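Follham workshop extension: what changes for our customers

Dear customers and neighbours,

In the last newsletter we promised to write more about the extension of our joinery workshop in Follham. The foundation is finished, the steel posts are standing, and the roof panels will be delivered in May. We have received many questions by telephone, so we try to answer the most frequent of them.

The new hall will have 569 square metres. The old one was built when we made only windows and a few doors, and for staircases it was always too short. Anybody who visited us during the Trindel school contract will remember that the long stair strings were lying diagonally across the floor, and we had to walk around them for two weeks. In the new hall a complete flight can be put together, checked and taken apart again before it goes to the site.

During the building works the entrance from the main road stays closed. Please use the gate on Costovum side, where we have put a yellow sign. Lorries can turn in the yard until three in the afternoon. After this hour the concrete company needs the space. If you come with a trailer, please telephone before, and somebody will open the second gate for you.
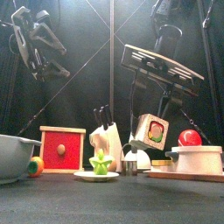
Two robot arms above a dark tabletop, one of them holding a white slatted rack.

The delivery times are at this moment a little longer than you know from us. For standard internal doors please calculate 40 working days from the signed order. For staircases and fitted wardrobes we agree the date with each customer separately, after the measuring visit. Orders which were confirmed before the works started keep their old dates, and we don't plan to move any of them.

Some customers asked if the prices will go up to pay for the building. The hall is financed from our savings and from a bank loan, and the price list for this season remains the same. Only the delivery charge is changed: orders over £1,000 are now delivered free of charge in Follham and Trindel. For smaller orders the charge is £68, and it includes carrying the goods into the house, but only to the ground floor.

We would also like to say something about the noise. The drilling for the foundation was louder than we expected, and we are sorry for the mornings when it started before eight. The loud part is behind us. What remains outside is the cladding and the new drain along the fence, and both will be done between nine and four. The dust extraction of the new hall will stand on the side of the fields, so the houses on the lane should hear less of it than they hear today.

The timber for the cladding is larch from Vidal, the same supplier who gives us the boards for terraces. We ordered a little more than we need. If you are repairing a shed or a garden fence and can use short pieces up to one metre, please ask in the office after the cladding is finished. We will sell them by the bundle.

The office stays open during all the works, from eight until half past four, with a break at noon. The showroom with the door samples has moved to the first floor, and the stairs to it are on the left behind the reception.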